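Rumix Jirkonness Table, Light Finish

I bought this table in August to replace a glass one that showed every fingerprint. It arrived flat in one box and took me 60 minutes to put together, working alone. The legs go on with 8 bolts, and the wrench that comes with it is good enough for the job.

The top is the reason to buy it. The finish is pale, and the grain runs in long wavy lines across it at a slant. Mine looks a bit lighter than the one in the store. I wipe it with a damp cloth after use and have not needed anything stronger. Coffee left overnight came off mine, but a ballpoint pen pressed through one sheet of paper left a dent -- so put something under your writing.

It weighs more than I expected. Moving it across a hard floor takes two people. At 172 dollars it costs more than the Skarketti table I looked at first, which had a thinner top and wobbled in the showroom.

Two complaints. The corners are sharper than they need to be, and the instructions show the crossbar upside down in step 4. I had to take it off and start that part again.

I would buy it again at this price, but would wait for a sale if you need a pair.
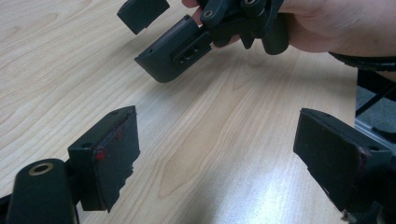
The grain on the light wooden top.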